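Laying a tablecloth straight: tips from our folding trials
Household tips, linens – Elisa Tedesco, Jul 11, 2025

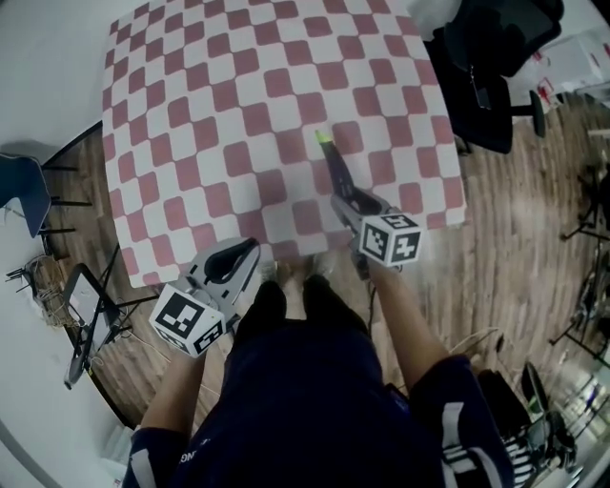 How much overhang should a tablecloth have on an everyday table?

Between 20 and 30 cm on each side is comfortable for sitting. Less looks skimpy, and more ends up in people's laps.

The tips come from work on teaching a robot arm to lay and straighten cloths. People did the task with hand-held grippers, and the recorded movements were used as training material. We kept 2648 recordings. The learned routine was then tested on 100 cloths, each dropped on the table askew. It left 80 of them square to the edge.

Most of the failures had the same cause: the cloth was pulled by one corner. This turns it on the table and puts a diagonal crease through the middle.

What worked, for grippers and for hands:

Hold the near edge at two points, well apart.
Lift slightly before pulling. A cloth dragged flat will bunch.
Set the near edge first, then go round to the far side.
On checked cloth, line up one row with the table edge and ignore the hem – hems are often sewn crooked.
Smooth from the centre outwards with a flat palm.

Somtochukwu Eze repeated the test on heavy linen in a smaller run. Lifting mattered less there. Oilcloth has not been tried.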